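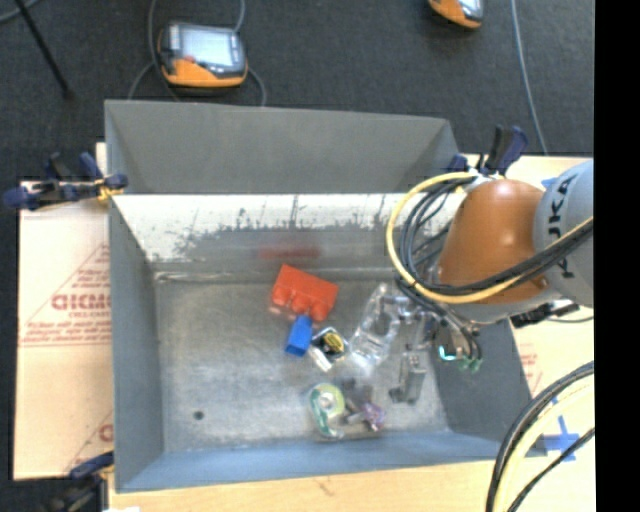 Babar Bukhari spent most of the spring deciding between two grippers, and he would have liked it to take less time. He runs the picking bench at Lilel, where the job is to get mixed small goods out of a metal bin and into a tote. The candidates were the Flarnix two-finger and a softer model from Tierney. Both went on the same KUKA arm, over the same clamped bin, with the same kinds of objects in it.

"People send us demos with wooden cubes," he says. "Cubes are fine. I want the tape dispenser in there, and something clear, and something crinkled."

The clear parts caused the most trouble. "The camera sees the bin floor through them, and our floor is scratched, so you get depth readings off the scratches. We tried a second camera angle. It helped a bit."

The full comparison ran to 2,393 picks, split evenly enough that he is comfortable with the result. The Flarnix was better on blocks and anything with flat sides. The Tierney did better on thin packaging but was bulky near the walls, and it gave up on almost 400 picks that the planner marked as unreachable.

"That number is partly our fault," Bukhari says. "The planner was set up for the narrower tool. We changed the margins in week 9 and it improved, but I didn't want to throw out the earlier data."

He has less to say about the controller, an Itik unit the team already owned. Swapping tools meant reloading the payload settings by hand, and twice someone forgot — the arm stopped with a fault both times.

Lilel is going with the Flarnix for now. Bukhari wants another round in September with a shorter version of the Tierney, if it ships by then. "Same bin," he says. "I'm not changing the bin."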